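Does the Skemby result hold up with only 27 demos?
2 min read
Dec 3, 2018, posted by Rhodri Lewis

Hello all! The Skemby write-up says a policy trained on 300 hand-held gripper demos carried over to the arm. Has anyone tried fewer?

Chaturvedi
We did, and I'm happy to share! With 27 it reached for the lever and missed; by more than 35 it grasped most of the time. Vary your starting spots, though. Ours were all in one hallway. 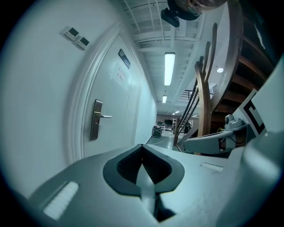

Moving to a second building hurt us far more than cutting demos did, so I'd spend your time there first.

Prater
Just collect more.

Comments
Skemutier: Which split did you use?
Rhodri Lewis: Thanks, trying it in April!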